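Search this site
Search reports and updates
Enter keywords

Winter coat program, Filtwood storeroom
Progress report to the Itura Fund
Report date: May 2, 2024
Prepared by: Ojārs Mockus, storeroom coordinator

1. Period covered

This report covers the end of the coat lending season and the first stage of summer storage. Most of the work described was done in April. The previous report ended with the last of the winter deliveries, so lending figures are not repeated except where they affect storage.

2. Where the work stands

The grant pays for three things: cleaning and checking returned coats, storing them over the summer so they can be lent again, and a written method that other storerooms can use. The first is mostly done. The second is under way. The third exists as a draft and needs more work.

At the start of the season we had 100 coats on the lending list. By the end of April all but two had come back. We have written to both households and will write once more before closing the list. If the coats don't come back we will mark them as given, as we agreed with you last year.

Coats are checked at the long table as they come in. The checker looks at the zipper, cuffs, hem, pockets and lining, then writes the result on the tag. A coat goes to cleaning, to repair or straight to folding. Children's sizes have needed the most cleaning, mainly at the cuffs. Adult coats have had more trouble with zippers.

3. Repairs

We set aside 30 coats for repair. The most common jobs are split seams along the quilting, zipper pulls that have come off, and small holes near the pockets. The seam work goes slowly. The old thread has to be picked out for some distance on either side of the split before the new line can be sewn, and if that step is skipped the filling works its way out again at the next wash.

Cheema Alterations is doing the zippers at the price quoted in the application. Their first batch came back on time and was well done. The second batch is with them now. Seams and patches are being done in the storeroom on our own machine, which needed a new foot and a belt. Both were bought from the small equipment line.

Four coats were past repair. Their zippers and cords were taken off and kept for spares.

4. Folding and packing

Puffer jackets make up the larger part of the stock and are the hardest to store. They take up a great deal of shelf room if hung, and we don't have the rails for it. They also should not be pressed flat for months. We stopped using vacuum bags after last summer, when several jackets came out with the filling in lumps and had to be tumbled more than once before they could be lent.

The method we have settled on is a loose fold. The jacket is zipped and laid on its front, the sleeves are brought across the back, and it is folded up from the hem in two turns. The air is pushed out by hand toward the collar. After that it goes into a cotton bag with the size tag showing. Anyone can learn it in a few minutes, but it takes practice to get the bundle to hold its shape until it is in the bag. The glossy shells slide, and the padding pushes back as soon as a hand is lifted.
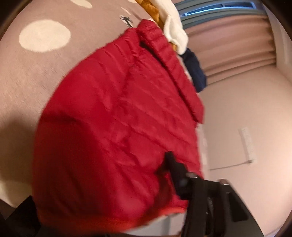
Red quilted puffer jacket, one of the glossy-shelled type discussed in section 4.

Wool and fleece coats are simpler. They are folded once at the waist and stacked by size, heavy ones at the bottom. Belts are rolled and put in the right-hand pocket. We lost several belts the year before and had to match them up again in the fall, so this is now written on the sheet above the table.

The cotton bags were ordered from Pello. The first delivery was a size smaller than ordered – fine for children's coats, too tight for adult ones. Pello exchanged the adult bags at no charge, but it set packing back. We used the time to wipe down the shelves and relabel the bins.

5. Storeroom

The new shelving is up along the back wall. The lowest shelf is kept clear because that wall has been damp in past years. The landlord has looked at the gutter outside and agreed to replace it before the fall. Until then nothing is stored below knee height.

Cedar blocks have been placed in the wool bins. We will look at these bins once a month over the summer and write the result on the sheet inside the door.

6. Spending

Spending is within the budget on every line except postage, which is slightly over because of the extra letters to households about returns. We ask to move a small amount from printing to cover it. The written method will be shorter than planned and will cost less to print. Receipts are attached to the paper copy of this report.

7. Problems and changes

The main change is the packing schedule. We had planned to finish by the end of April. With the bag exchange and the number of seam repairs, adult puffers are still being packed. Floor space has been tight as a result, and the check-in table has had to double as the folding table.

We also underestimated how many coats would come back without their tags. These have to be measured and looked up on the list by color and maker, which is slow. Next season the number will be written inside the collar as well.

8. Next steps

Finish packing the adult puffers. Collect the second batch from Cheema and return those coats to the shelves. Send the final letter to the two households. Complete the draft method, with a separate page on quilted jackets, and send it to you for comment before it is printed.

We would like to know whether the fund wants the method as a folded sheet or as loose pages. Either is possible within the current printing budget.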